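Forums Projects Gallery New Posts Search Log In
Crafts > Paper & Panels > Small Spaces > Lining a shallow box with patterned panels

We use cookies to keep you signed in. By staying on this site you accept our cookie notice. OK

Lining a shallow box with patterned panels - blue leaves, orange circles, cream borders

papertray_jo
Started 12/24/23

I have been wanting to do walls like these for months and I am finally getting started!
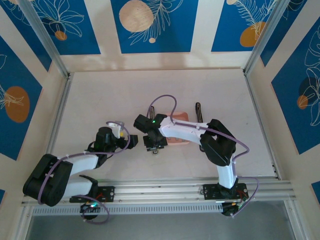

The look I'm after is deep blue rectangles with white line drawings of leaves and flowers, a few orange-tan circles dropped in, and a cream border between each panel so the blue has room to breathe. The floor stays pale cream and completely plain. I love how calm that is next to all the pattern.

My box is a shallow one, an old display tray I got at a school sale in October, and I'm going to use it as a backdrop for showing off little things I make (soaps, tiny boxes, pin cushions). I've already got the blue paper, a heavy matte one from Prusar, and I drew my first set of leaves with a white gel pen last night. They came out better than I had any right to expect!

Two questions. Do I cut the blue panels separately and glue them onto cream, or print the whole wall as one long strip, borders and all? And do I put a circle on every panel or leave some with just leaves?

wendle
Separate panels, every time. I did a dollhouse hallway this way and the tiny raised edge where the blue sits on the cream gives you a real shadow line. It looks so much richer than a flat print. Use a metal ruler and change your blade more often than you think you need to.

Siu-ming Fung
I'd go the other way. One strip per wall, printed, borders included. If you cut panels one by one you will be chasing crooked gaps all the way along, and on a cream border a crooked gap is the first thing anybody sees. I lined 3 trays with loose panels before I gave up and started printing. The printed ones went in over a single evening and the corners met.

I do agree the raised edge is nice. I just never got it straight.

wendle
You can get it straight with a spacer! Cut a strip of card the width of your border and butt each panel up against it. I used an offcut of Cheng mount board and it never moved on me.

Siu-ming Fung
A spacer helps until the wall itself is out of square, and old trays usually are. Jo, measure top and bottom of each wall before you decide anything.

papertray_jo
Okay, I measured. The left wall is 2 mm taller at the back. So I guess Siu-ming has a point, but I REALLY want that shadow line. Could I print the cream strip a bit oversize, trim it to the wall, and then put the blue on top?

wendle
Yes, do exactly that. Trim the cream to the wobbly wall, keep the blue panels perfectly square, and let the border swallow the difference.

Siu-ming Fung
That would work. 2 mm spread over a whole wall won't bother you. Make the border a little wider than you planned.

moss_and_twine
Jumping in on the circles because I have strong feelings. Not every panel! In the one you posted the middle panel at the back has a big beige circle with a small one under it, and that's what pulls it together for me. One large circle in the center of the back wall, then an orange one somewhere near the middle of a side wall, and let the leaves carry the rest. If they're all the same size it starts to look like polka dots.

papertray_jo
Oh I like that. Big and small stacked like that is kind of like a moon with its own little moon. I was going to do all orange but now I want one beige one for sure. And a dark one on the right side, just to balance it.

moss_and_twine
Yes to the dark one! Put some leaf outlines around it so it doesn't look like a hole.

kettlebrook
Does the pattern fight with whatever you set down in front of it? I had a backdrop with busy flowers and every photo of my soaps looked like a garage sale. I ended up going back to plain gray card and I've been happy ever since.

papertray_jo
I worried about that too, but I think the plain floor saves it. Something pinkish like that salmon piece pops right off the cream. My rose soaps are nearly that color so I'm pretty excited.

kettlebrook
Fair, pink on cream does look good. I'd still be nervous about anything blue or white, and anything tall that stands up in front of the walls. Try it with your lightest soap before you glue all four sides.

Siu-ming Fung
Good advice. Tack everything with removable tape first and leave it a day or two.

dottie_r
What glue is everybody using? I tried a spray once and it bubbled something awful under dark paper.

wendle
Amix paste, brushed on thin, and then a dry roller from the middle out. Dark blue shows every fingerprint so wash your hands between panels. I keep a damp rag next to me and a dry one on my shoulder - I look ridiculous, but the paper stays clean.

Siu-ming Fung
Double-sided sheet for me. No wet glue near white pen lines, they smear.

papertray_jo
Ooh, I hadn't thought about the pen smearing. I just rubbed a damp finger on one of my test leaves and it did go cloudy. Sheet it is! I have enough for the back wall, so I'm starting there tonight with the big beige circle and I'll do the sides once I've bought more.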